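Notes on our teleoperation rules at Cunley, now that version 2 is in force. Short thread.

Rule one: the operator stays seated in the rig for the whole episode. Leaning out to nudge an item by hand voids the recording.
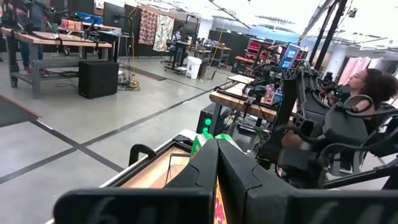 Rule two: the stop button is tested at the start of each shift and again after any cable is unplugged. The test goes in the log with a time. A tick on its own is not accepted.

Rule three: soft packaging is gripped at the middle, never by the sealed edge. We reviewed 1,313 episodes from the Wasar project and rejected 19 for torn seals. All 19 were edge grips.

Rule four: floor tape marks the walking routes. Crossing a line while an arm is live needs a spoken "crossing" and an answer from the operator. A nod doesn't count — operators are usually watching the gripper.

Rule five: cables are checked before power goes on. Anything lying over a walking route is moved or covered first.

Someone asked whether Tamihana uses the same list. Mostly. They allow 2 operators per station with a handover mid-episode. We don't, as our logs can't yet record who had control at a given moment.

Still open: how long one person should stay in the rig. Vodum's draft sets a break every hour. I would make it shorter for grasping tasks, where the arms are held up more. Comments on the draft close at the end of October.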